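Is the Mutby arm kit any good for opening drawers?

Posted in Home Robotics & Gadgets

Hi all, I've been eyeing off the Mutby arm kit from Gredholm for a couple of months now (the one on the rolling base, with the wrist camera included). My mum's knees are shot and she can't get down to low drawers anymore, so I'd love something that could pull one open and fetch a pair of socks. The demo videos are all kitchen benches and coffee mugs though. Has anyone tried it on real furniture with round knobs? I'm handy enough with a screwdriver but my programming stopped at high school. Budget is 400 for extras on top of the kit.
Daiane Quintana

3 replies

tinshed_mal
Depends on the drawer. If it sticks for you it'll stick for the robot. Wax the runners.

kettlebird
I've had mine since May and drawers are pretty much all I use it for, so I'll have a go at this one!

First up, the fingers that come in the box are the weak point. They're fine on a bar handle, but a round knob wants to slide out when you pull. I bought the Viklund grip pads (pack of eight, plenty of spares) and they're well worth the money. Put them on before you teach it anything, or you'll be redoing your positions like I did.

Teaching it is easier than the manual makes out. You hold the arm, walk it through the move, press save, and do that 12 times or so for each drawer. No code at all unless you go looking for it. My advice is to bring it in square to the knob and keep the pull slow, because the default speed is way too keen and it'll yank the whole drawer off the runners.

The bit I'd warn you about is low furniture. You have to drop the arm nearly to the floor and tip the wrist up, and then the camera gets a great view of the drawer fronts and a very blurry one of whatever's on top. Glare's a pain too, so I shut the blinds on sunny arvos.
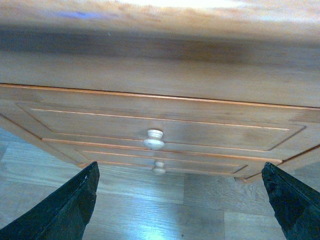

Wrist camera view, coming in low at the two drawers. Pale knobs on honey-coloured timber.

Fetching the socks is a whole other job, by the way. Opening I'd trust it with, but picking one soft thing out of a full drawer is hit and miss on mine. Maybe get your mum to keep things in little open tubs?

Rhubarb Lane
Agree on the pads, not so sure about the rest. I sent my kit back. Gredholm support took 24 days to answer a question about a wrist cable, and by then I'd lost patience. I've gone with a Releo rental for now, where they come out and do the setup for you. Dearer over a year, but if you're not techy, ask them for a trial and have them do it on your mum's own drawers before you sign anything.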